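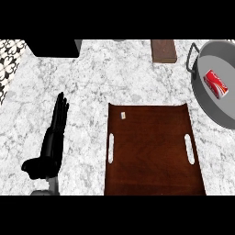 ## 4. Setting up your speakers' schedule

Now the fun part: getting your town hall debate onto the Stesska timer! Have your list of candidates ready, in speaking order.

1. Open **Events** and choose **New debate**.
2. Type the room code printed on your Bilden base unit (ours is 791, yours will differ).
3. Add each candidate by name and party. You can enter up to 11.
4. Set the opening statement to 9 minutes or less.
5. Press **Share** to send the running order to every moderator's screen.

**Note:** Audience questions go in a separate queue, which holds 50. It's a great way to let quieter voices in, so do turn it on!

**Caution:** Don't change the speaking order once the clock is running. The timer resets, and the candidate at the podium loses the time already counted.

To add a second room, go to section 5.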